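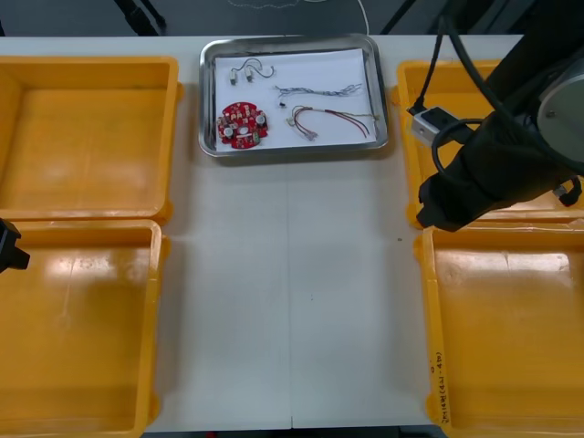 Sorting Small Electrical Parts with Two Arms
Project report, Mar 10, 2018

1. Question

We asked whether a two-arm cell could take over a dull shop-floor chore: moving mixed small parts from a shared tray into bins. Rigid parts are well covered in earlier course reports. Wires are not, and our partner shop, Honeck, handles mostly wires.

2. Setup

The tray sits between the two pairs of yellow bins and is lined with white paper for contrast. Its contents are a round red circuit board, a twisted blue and white harness, a bundle of red and white leads with small white connectors, and a few smaller components. Each arm serves the bins on its own side. Control ran on the Witura software package, set up in November.

3. Procedure

We logged 852 pick attempts. A pick counted as a success if the part ended fully inside the correct bin, with no wire over the rim. Retries were entered as new attempts.

This site uses cookies to improve your experience. By continuing to browse you agree to our cookie policy. Accept | Settings

4. Results

Of all attempts, 498 succeeded. Harnesses caused most of the failures — the fingers closed on one strand and left the rest trailing. Shape changes the problem from one pick to the next. A harness with red and black wires can stand in an arch against a bin wall, with its green and yellow twisted pair curling inside, and the grasp point has to be chosen again. Glare on the glossy bins also disturbed the wrist view.
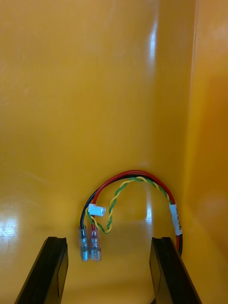
5. Discussion

A person doing the same job by hand needed no retries in 200 picks. The cell is not ready to work unattended. Softer fingertips and matte bins are the first changes we would test — both are cheap.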